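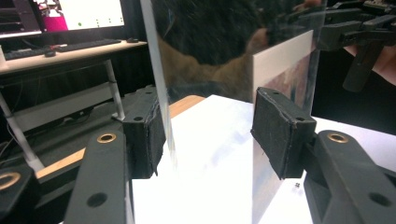 Clear Thinking: My Long, Smudgy Love Affair With Acrylic

I own too many pictures and not enough glass. Or I did, until I swore off glass completely one December, when a big framed poster slid off its nail at two in the morning and I spent the rest of the night in slippers with a flashlight and a dustpan. I was still finding slivers in the rug at Easter. So now I'm an acrylic person, and like all converts I'm going to be a little tiresome about it for the next few pages. Bear with me!

If you've only ever met acrylic as the flimsy front on a drugstore picture frame, I understand the wrinkled nose. I had it too. The cheap stuff bows if you breathe on it and arrives pre-scratched. But a decent sheet, cut to size, with a print standing behind it on a white table, is a lovely thing to look at. It's light enough to lift with one hand (though please use two, I'll get to that) and you can lean it, clip it, slot it into a base, or hang it out in front of a picture with a gap so the whole thing seems to float.

The other thing it does is reflect. Clear acrylic is glossy, and any bright room is going to show up in it, including you. Stand a sheet in front of a white board with a picture on it and what you get is a sort of sandwich: the picture, the room behind, and your own hair laid over the top of both. I used to fight this. These days I'm pretty fond of it while I'm working, and only start to care once the piece is up on the wall, where I can fix most of it by shifting a lamp.

Where I buy it

I live in Skunedcombe, where the shopping is mostly candles, so for years I ordered sheets through the mail and held my breath. Then Tapia opened in the old shoe store by the bus stop. It's a print and framing place, one long counter and a saw room in back, and it will cut a single sheet for you while you wait. I can't tell you what this has done for my weekends. The first time I went in I wanted one panel and came home with three, plus a roll of felt dots and a tube of polish I still haven't opened.

The cut list from that trip is taped inside my closet door, because I'm sentimental about paperwork. It's dated 3 May 2021, and the biggest panel on it is 30 inches tall. I remember walking it home against the wind, holding it edge-on so it wouldn't turn into a sail. It did turn into a sail. A man on a bicycle said something I won't repeat in a family magazine.

The brand they stock is Drutico, and I've stuck with it, mostly out of habit. It comes with film on both sides, blue on one and clear on the other, and the clear one is sneaky. I once hung a finished piece for a whole month wondering why the picture looked so dull, and then my fingernail caught the corner. Off it came in one long, glorious peel. If you like peeling the plastic off a new phone, oh boy, do you have a treat coming.

The edge is the trouble

People worry about the face of a sheet, and fair enough, it's the part you look through. But my own problems have nearly all been at the edge. A thin sheet stood upright comes down to one pale line on the tabletop, and until you've got something holding it, that line would love to skate away from you. White laminate is the worst for this. My kitchen table is white laminate. You see where this is headed.

So: pad everything that touches it. Foam, felt, an old flannel shirt cut into squares, I've used them all. Felt gets fuzzy after a while and that's fine, fuzzy still works, just shake the grit out. Grit is the enemy. One speck between a pad and the face and you've drawn yourself a nice silvery comet that catches the light every evening at six.

I hold a sheet at both sides, low down, with my palms on the edges and my fingers off the face. It feels fussy for the first few tries and then your hands just do it. Holding it by the top looks elegant but the bottom swings, and the bottom is where your print is. And take your rings off. I have a small arc on my favorite panel from a ring I don't even like.

Fresh-cut edges can be sharp, too, more like a stiff piece of paper than a knife, but you'll notice. I run a bit of fine sandpaper along them, the long way, five or six strokes, and wipe. If you want the edge to be properly clear and glassy, let the shop do it. I tried flame polishing at home exactly once and would prefer not to discuss the curtains.

Getting the picture to stand behind it

For the picture itself I've gone off paper prints and moved over to prints mounted on white board. Board stays flat. It stands up on its own with the smallest bit of help, and you can slide it around behind the acrylic until you like how it sits. I tend to pick soft, muddled images, the sort where pinks and browns and blues run into each other, because they don't mind being looked at through a layer. A crisp line drawing minds very much. Every reflection lands on it like a coffee ring.

Leave plenty of white, as well. My early ones had the image running right out to all four sides and they looked jammed in, like a face pressed against a bus window. A wide blank area above the picture gives your eye somewhere to rest, and it also gives the reflections somewhere to go. A friend calls my pieces "mostly board," and she's right, and I've taken it as praise.

Then there's the gap. Pressed tight, a print will sometimes stick to the sheet in patches, and you get those oily-looking islands that drive me up the wall. A small space cures it. I use the Skalter bases, which are just heavy strips with two grooves in the top, one for the sheet and one for the board. They're not cheap. A pair set me back 66 dollars and I sat in the car for a minute afterward. But I've moved them from project to project ever since, and they've never let a sheet drop, which is more than I can say for the two bricks and a bulldog clip I was using before.

If you don't want to spend that, a strip of scrap wood with a couple of saw cuts in it does fine. Line the cuts with felt tape. Do a dry run with cardboard first, so that if it tips, you've lost some cardboard.

Keeping it clean without losing your mind

No paper towels. No window spray with ammonia in it, which can turn the surface cloudy. I use lukewarm water with one drop of dish soap and a soft cloth that has never met a fabric softener sheet, and I go in straight lines, top to bottom, because circles leave circles. Dry rubbing builds up static and then every cat hair in the county comes over to say hello. I don't have a cat. I still get the hair.

Fingerprints show worst along the sides where you hold it, so I wipe those last, after the thing is standing where it's going to stay. Cotton gloves help if you can bear them. I can't, I feel like a magician.

Small scratches will come out with plastic polish and patience. Bigger ones I turn toward the bottom and put a plant in front of.

What's up now

There are 11 of these around my apartment at the moment, which is a lot, and I know it's a lot. Two in the hall, a whole row along the bookshelf, and one on the bathroom windowsill that steams up when I shower and then slowly clears, picture and all, and is possibly my best work. The newest is still on the kitchen table. I can't decide whether the board wants to come an inch to the right, so we've been eating dinner on the couch, and Tapia has another sheet waiting for me at the counter that I haven't mentioned at home yet.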